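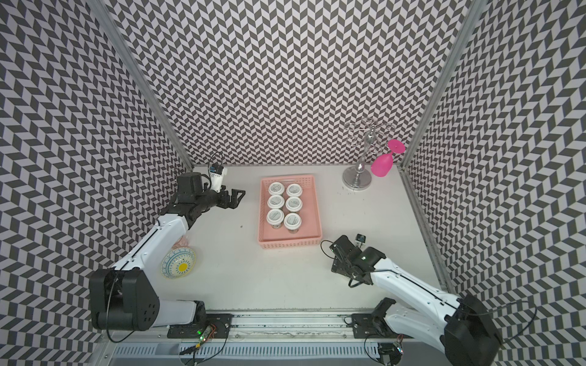

Workshop > Guides > Automation > Enclosures

Setting up a walled table for two small arms

August 13, 2023 | By Ngozi Nwachukwu
14 shares | 2 comments

This guide sets out the procedure used at the Gastaten shared workshop for building a walled table for a pair of small robot arms. It assumes that the arms have already been assembled and tested singly. Members who have not used the arms before should first complete the bench induction with Flor Zapata.

Materials

White table top, flat and free of chips
Aluminium posts and rails
Three wall panels
Patterned covering, black and white
Two black mounting plates, with bolts
Wrist cameras, one for each arm
Cable ties and self-adhesive clips

1. Frame

Cut the rear posts to 84 cm. Stand one at each back corner of the table and tighten the brackets by hand. Measure both diagonals before the final turn of the key. A difference of up to 2 mm is acceptable.

2. Walls

Cover the panels on the floor, where they can be reached from all sides. Begin at the centre of the back panel and work outwards, matching the chevrons at each join. Fit the back panel first and then the sides. The near side of the table remains open. Members have asked whether plain walls may be used; they may, but the Sedever software in use here was set up with the pattern and will need to be set up again.

3. Mounting rail

Bolt the metal rail along the near edge. Fix one plate towards each end, left and right, and attach the arms with the power off. On our table the plates are 400 mm apart. Other arms may need more room — check the maker's drawing.

4. Cables and boards

Leave a loop of cable at each wrist so that the gripper can turn fully without pulling. Small boards may sit beside the plates, provided that no bare contact touches the rail. Label both ends of every cable.

5. First movements

Run each arm alone at 20 per cent speed, with one hand near the stop switch. Then run the two together over a bare table. Objects may be added once both arms have passed. Ordinary household items are suitable: a plastic tray of lidded jars, a bowl, a mug stand with a plastic wine glass hung on it. Glass and full containers of liquid are not permitted.

Tighten all bolts again after the first day of use. Spare brackets are kept in the drawer marked Skistis, and any taken should be entered on the sheet.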